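We use cookies to keep you logged in and remember your settings. By continuing you accept this.

Forum > Home Coffee > Grinders

Kedel 30 – static, clumping, is it just me?
Posted October 5, 2026 by tampdown

So the Kedel showed up last week. Grinds nice, quiet enough that the dog stays put. But the static is awful. Chaff on the counter, chaff on the wall, chaff in the butter. I'm on a medium roast from Soliman, opened fresh, 19 grams in for a double. Tried tapping the side, tried waiting a minute before pulling the cup out. Same mess. Previous grinder was a cheap Menoser and it never did this??

Do I send it back or live with it

crema_lady
One drop of water on the beans. Wet the handle of a spoon, stir, grind. Done.

tampdown
Doesn't that rust the burrs

crema_lady
Been doing it since February a year ago, twice a day. No rust. It's a drop, you're not rinsing salad.

oldhopper
I'd be careful with that. I did it on my Menoser and the chute gummed up with a kind of brown paste. Had to scrape it out with a chopstick. Dry climate, sure, go ahead. If your kitchen is humid you don't need the water anyway.

crema_lady
Then you used too much. A drop. Not a spray bottle

oldhopper
It was a spray bottle, one squirt. That's what everyone was telling people to do

crema_lady
Well there you go

bristol_beans
Static gets worse every winter when the heat comes on. Where are you tampdown? I'm in a second floor apartment with baseboard heat and from first frost on I can't wear a sweater near the grinder. Put a bowl of water by the radiator, helps a little.

tampdown
Basement kitchen, dehumidifier running all the time. Guess thats the answer. My old place had no dehumidifer and that's where the Menoser lived

bristol_beans
Yep. That'll do it. Turn it down a notch while you grind and see.

nofrothplease
Nobody has asked about roast. Dark roast is oily and clumps, light roast is dry and flies. Which Soliman is it? The one in the blue bag is closer to light than medium whatever the label says.

tampdown
Blue bag lol

nofrothplease
Yeah. Try the same setting with something darker before you return a perfectly good grinder.

oldhopper
Disagree on the "perfectly good" part. Paid nearly 2000 for a Lavovis once, local money, I was living abroad then, and it had zero static. None. Catch cup was metal. The Kedel has that plastic cup, right? Plastic is half the problem imo

tampdown
Plastic, yes. Clear. Already cloudy from grounds

crema_lady
Swap the cup, fine, but the grounds pick up charge at the burrs. A metal cup just hides it better.

oldhopper
Hiding it is all I want. I want clean butter

mokapot_mel
Second vote for metal. I grind into a steel camping mug, fits the fork on mine if you tilt it. Let it sit ten seconds, lift slowly. Also stop knocking the side, knocking throws chaff everywhere. A cheap paint brush for whatever's left in the chute – soft one, nothing wire.

tampdown
Ordering a brush. How often do you guys take the top burr out?

mokapot_mel
Once a month maybe. Write down your setting first!! I didn't and spent a whole morning pulling sour shots trying to find it again.

nofrothplease
Every bag for me. Takes five minutes. Vacuum hose first, then brush. No rice, ever, I don't care what your uncle does.

bristol_beans
Rice is fine in a blade grinder, that's where the advice comes from

nofrothplease
Ok in a blade grinder sure. He doesn't have a blade grinder

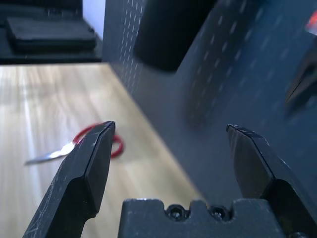

Cleaning & Upkeep

tampdown
Update. Did the drop of water thing, dehumidifier off, same beans. Way better. Still a bit of chaff around the cup but the wall is clean. Shot ran slower too, had to go coarser by two clicks. Is that normal?

crema_lady
Normal. Fewer clumps, water goes through more evenly. Go by taste.

oldhopper
Glad it worked. Still not doing it on mine

mokapot_mel
Two clicks sounds right, mine was three. Wipe the cup dry before you put it back or the old grounds stick to the bottom.

tampdown
Will do. Keeping the grinder. Metal cup next, there's a Lavovis one listed used near me, have to measure the fork tonight. Anyone know the inside width offhand?

nofrothplease
No but don't trust the listing, bring the plastic cup with you and hold them side by side

Thread views: 3498

Contact | Copyright 2026 | Back to top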